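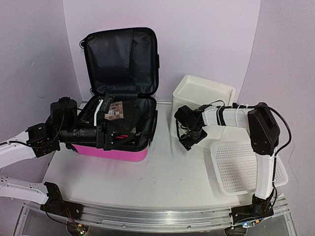 Pink case open on the white table, lid standing. Lining in the lid is wrinkled.

Print this entry | E-mail this entry

Search the notebook... Go

Resoddale workshop, November 16, 2024

Lining glue, second round. Carrying on from the July strips, which were all cut on the straight grain and told us very little about corners.

Maler is the water-based one, Fjeld is the solvent one. Cakar is the heat film that comes on the roll. Same black polyester lining for all of them, off the big bolt, glued to offcuts of ABS shell. Wiped the offcuts with spirit and left them to dry before doing anything else. Strips cut 100 mm long with a tail left on for the hook.

Maler first. Goes on easily with the foam roller and there is time to shift the cloth. Soaked through in two places where I went over it twice, and the mark shows on the face side even when dry. One thin coat only from now on. Peel was even along the length, and the glue stayed on the cloth and left the plastic almost clean. So the weak side is still the plastic. Scuffing with the grey pad might help. Not tried.

Fjeld grabs at once. Good on flat pieces, bad on anything curved, and I spoiled one strip by laying it crooked. Strongest of the lot: the best strip held 520 g on the hook overnight and hadn't crept by morning. Smell is bad. Door open and fan on, and don't do it when someone is sewing in the same room.

Cakar film needs the iron lower than the packet says or the ABS starts to go soft. Setting 3 on the old iron was fine. Setting 4 left a dent. Clean to use and no soak-through, but it lifted at the ends of every strip by teatime. Might be all right under a sewn edge.

Corners: cut the lining on the bias for these and it went round the mould with far fewer pleats. Should have done it that way in July. Snip the allowance before gluing, because the scissors drag once it is tacky.

Hook rig: the spring balance reads high when it has been left hanging, so zero it each morning. The older readings on sheet 2785 were taken before I noticed and want crossing out.

Still to do:
- Maler on scuffed ABS, flat and corner
- Fjeld with a shorter open time
- repeat Cakar with the ends tucked under
- polypropylene offcuts, whole set
- more foam rollers, we are on the last pack

Left the Maler corner pieces under the sandbags on the back bench. Please don't move them before Monday.

Print this entry | E-mail this entry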